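Molded Plastic Tables – Fetgate Workshop Gallery

This page collects notes and pictures on the molded plastic tables kept in the Fetgate workshop. Two sizes are in regular use, a full-height work table and a children's table. Both are blue-gray, a color that shows dust less than white and pen marks less than yellow. The stock number for the pair on our sheet is 2193, filed under Dalov.

Molded tops are made in one piece with their aprons. A deep apron stiffens the long side and keeps the top from sagging under a steady load. Recessed panels do similar work across the flat area, and they also hold small spills away from the edge – up to a point. Grit collects in the corners of the panels, so these are brushed out before the top is wiped.
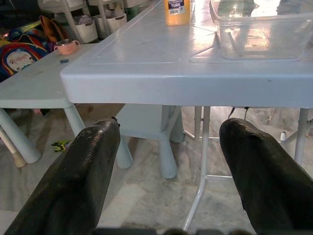
Work table with thick front apron and molded panel outlines. On top, an orange-amber bottle and a clear open container; on the smaller table behind, a pink two-handled cup.

Surface finish differs between the two tables. The larger top is glossy and throws back a good deal of light, which makes scratches easy to find from a low angle. The children's table is matte. Matte tops hide wear well but hold on to crayon wax, and they need a second pass with warm water and dish soap. Abrasive pads are not used on either one.

Clear containers are kept open on the work table while parts are being sorted and go back on the Marchand shelf by 4 p.m. Rounded corners are preferred over square ones, as they wipe out with a single turn of the cloth. Bottles stand upright with the cap closed.

The Jiltora checklist for tables of this type is short:

Check each leg for play where it meets the top.
Look along the apron for whitening, an early sign of stress in the plastic.
Brush the panel recesses, then wipe from the center outward.
Let the top dry before anything is set back on it.

Tables with whitening on the apron are moved to light duty and checked again in July. Replacement legs are listed on sheet 105.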